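Paula Mihăilă
Oct 16, 2025

1/ I want to write a little about how I keep small things in order at home. My apartment in Helton has 66 square meters and only one closet, so I must be careful.

2/ For years I used closed boxes. I put a thing inside, I closed the box, and after one month I bought the same thing again.

3/ Now I use open baskets. My rule is 2 baskets for each shelf, and every basket has one theme: tea, medicine, sewing.

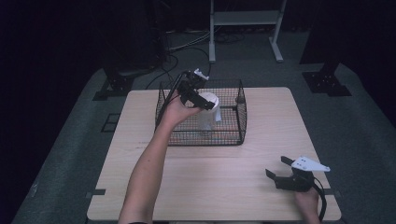 4/ For me the best basket is the one with a low price and no lid. Wire mesh is good, because a white cup with its lid on can stand in the basket and I still see the lower part through the small squares. I don't need a label for this.

5/ Tall containers go in first, then the short ones. In November I will do the bathroom. Wish me patience!

Comments (3)

Morven Kinnear: Do small things fall through the holes?

Paula Mihăilă: Needles yes, so I keep them in a jar.

Catherine Kerr: I bought the same cumin three times. Going to try this.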